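The Fifth Set

Imani Barasa had served the ball into the net again, and the hall in Sokari made the low sound that a crowd makes when it is disappointed but polite. It was 13-13 in the fifth set. She walked back to her place and wiped her hands on her shorts.

Her coach, Mwanaisha Laizer, did not stand up. She was a woman who wrote everything in a small book during the match and said very little. When Imani was new in the team, she believed the coach was writing down the mistakes. Later she looked into the book when it was left on the bench, and she found there only the names of the players and next to each name a word. Next to her own name was the word "early."
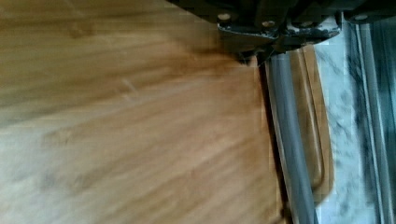

Her father, Gitau Mwakalinga, was listening to the match on the radio at home, 1,480 kilometers away. He had never seen her play in a real hall. In the afternoon he had cut onions for a stew, and then he forgot the stew and sat down with both elbows on the table. He looked at the wood, at the brown lines of the grain running on a slant, light in one part and darker in another, and he followed one line with his finger while the man on the radio shouted names. When the voice said "Barasa," his finger stopped. She played under her mother's name, and he had never minded this.

"Barasa is waiting," said the radio. "The serve is coming to Barasa."

She had time to think of the word in the book. All the season she had moved too early, before the ball told her where it was going. Now she stayed on her heels one moment longer than she liked. The ball dropped suddenly, as she had been afraid it would, and she was under it. The pass went up high and slow. Kiprono Urio, the assistant coach, who was forbidden to shout, shouted.

The point was theirs. 14-13. 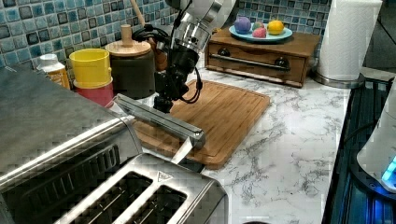
In the kitchen the stew had begun to smell, and Gitau did not get up for it. His neighbor Wekesa Rashidi came in without knocking and asked who was winning. Gitau lifted one hand to make him quiet. Wekesa turned off the stove and sat down on the other chair.

The last rally was long. The radio man lost his breath in it, and for a moment there was only the noise of the hall, so that the two men did not know what had happened. Then somebody near the microphone began to laugh.

"Is it good?" asked Wekesa.

"Wait," said Gitau. "He will tell us."

In Sokari, Imani was lying on the floor with 17 people around her, and the coach was closing her book.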